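Dos brazos y cuatro recipientes

El jueves por fin pudimos volver a la mesa del taller. Llevaba desde abril con el segundo brazo a medias, esperando unos tornillos que llegaron en dos tandas, y mientras tanto Zixuan Dai había reescrito casi toda la parte que coordina los movimientos. El proyecto sigue llamándose Akum, aunque a Bohdan no le gusta.

La tarea es sencilla: pasar piezas pequeñas de una cesta a un cubo, cada brazo en su lado. Probamos primero con los recipientes en fila y los brazos se estorbaban al girar. Ahora cada lado tiene una cesta y un cubo, y el centro queda libre.

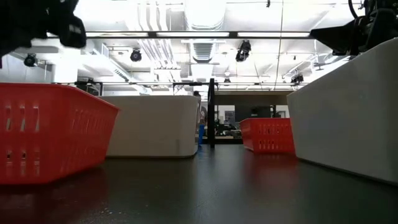
Cestas rojas y cubos blancos, una pareja a cada lado de la mesa.

El tablero oscuro refleja bastante y con las luces del techo la detección se vuelve inestable. Con las cestas rojas falla más, creo que por el reflejo que dejan en la superficie. Bajé la exposición y mejoró algo – tampoco mucho. Mafalda Godinho propone forrar el tablero con vinilo mate y seguramente le haremos caso.

La otra cosa pendiente es la velocidad. A 400 mm/s el brazo derecho vibra al frenar y la pinza suelta la pieza antes de tiempo. He puesto una rampa más larga y una pausa de 15 centésimas antes de abrir. Falta repetir la prueba con las piezas más ligeras, que son las que peor van.

Si alguien ha usado vinilo mate en una mesa así, que me diga cuál.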